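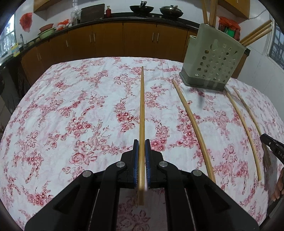 Went to the Skolside open day in August heat, mostly so Damián Meléndez would stop asking. He has been going on about Drastero since spring. I had pictured a big hall and something on wheels. It was a kitchen, and the great task was putting chopsticks in a holder.

A person does the work with a gripper in each hand, and the recordings are supposed to teach a robot to do it alone later. Supposed to. I asked Abla Bataineh how many they had and she said 1748, very pleased, with 589 of them chopsticks. I asked how many a child would need. She laughed, but she didn't answer.
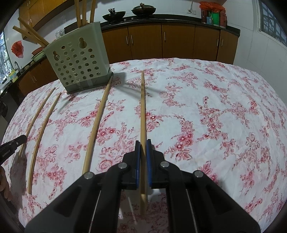
Damián kept whispering that the blue pads were the clever part. Maybe. A thin stick is hard to hold by one end, I'll give them that much, and my own hands aren't so good at it anymore. Still, when I asked to see the robot do it by itself I was told that was "the next phase" — I have heard about next phases before, at Karam, for 8 years.

Signed the guest book. Liked the rose tablecloth more than the talk. Bus back to Dambridge was late and I missed supper.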